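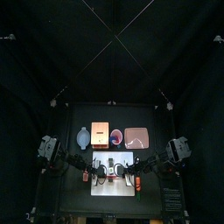

Swapping fingers on the two-arm cell, part two

In the last post I finished the wiring on the two-arm cell and complained about cable routing. Since then I have been through two sets of fingers and one change of controller settings, and I have enough notes to be worth writing up.

The cell is the same as before: two black arms facing each other across a black tabletop, black fabric on the sides and overhead, white mat at the front centre. I use the mat as the shared zone, where both grippers are allowed to be at once. The back half of the table is for parking larger items, currently the blue bowl, the copper-orange box, the pink-rimmed cup and the pink tray. Anything on the mat gets handled. Anything behind it is left alone until the reach tests.

Fingers first. The Nirenent set is stiff, flat and short. The Josilen set is longer, with a softer pad and some give at the tip. I ran each set on both arms for 70 cycles per object, same start pose, same approach height. A cycle is pick, lift, hold for 15 seconds, put back.

The Nirenent fingers repeat better. On small upright objects they close where I tell them to and the object stays vertical. They are poor on anything that tapers. The orange carrot-shaped piece is my standard nuisance for this, and it rotated in the grip in 23 of the 70 cycles. Closing harder made it worse.

The Josilen fingers held the same piece with far less rotation, but the tip compliance costs you placement accuracy. Small objects went down with a lean often enough that I stopped logging each one and just marked the run as failed. Szabolcs Sipos suggested trimming the pads back a few millimetres. I have done one pair and it helps, though I haven't run the full set of cycles on it.

Clearance is the other problem. With both grippers over the mat the cables loop up between the links, and longer fingers mean the wrists sit higher, so the loops move with them. I have shortened the service loop on the left arm. The right one still needs doing.

Controllers. I had both arms on the stock Nendix position loop and moved them to the Uddin firmware in February, mainly to get at the current limit. Update rate is 300 Hz on both. Differences I can measure:

Settling after a fast move is shorter on Uddin, at the price of a slight buzz at the shoulder when holding still.

The current limit behaves as documented, so a gripper can stall against an object without tripping a fault. Nendix tripped every time.

Startup is slower, and the arms must be homed one at a time. Tane Kerslake has a script that does it in sequence and was kind enough to send it over.

For now I am leaving Nirenent fingers on the left and putting the trimmed Josilen pair on the right. Mixed sets are a pain for calibration – each arm needs its own tool offset – but handovers should tell me more than another round of single-arm picks.

Next job is the tray at the back. It has rounded corners and sits at the far right of the row, a long way out for the left arm. I will post the offsets file once I have checked it against a second run.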